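Umley Kitchen Arm Set-Up Guide
Section 2: Planning and Budgeting
Last updated: February

1. Measure the counter before you order. Mark where the tray and coffee maker will sit. 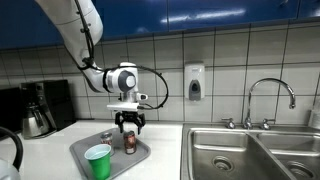

2. Price the gripper separately. The Miteo two-finger set is $809 and is not included with the arm.

3. Budget $216 for spare cables and clips. 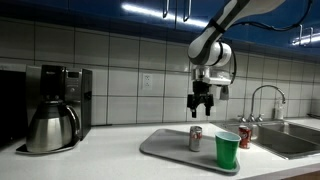 Order these with the arm. Shipped later, they take 19 days.

CAUTION: Do not power the arm until the mount is bolted down.

4. Set aside money for test items. Cans and party cups are enough for the first month. Buy one tray and keep to that model. A tray with a raised rim, set at an angle by the sink, makes a fair first layout.

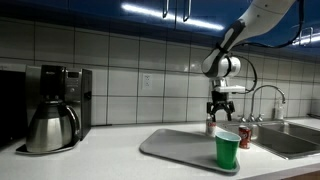
Note: Service plans are billed yearly and cover up to 5 visits. Ask for the sink-side plan if your cans will stand as near the basin as the red one does.

Comments (2)

Oluwatosin Abubakar: Does step 3 include the wrist cable?

Ferrand_shop: Yes, one.

Related
Zaltonden Mount: Drilling Guide
Section 3: Unpacking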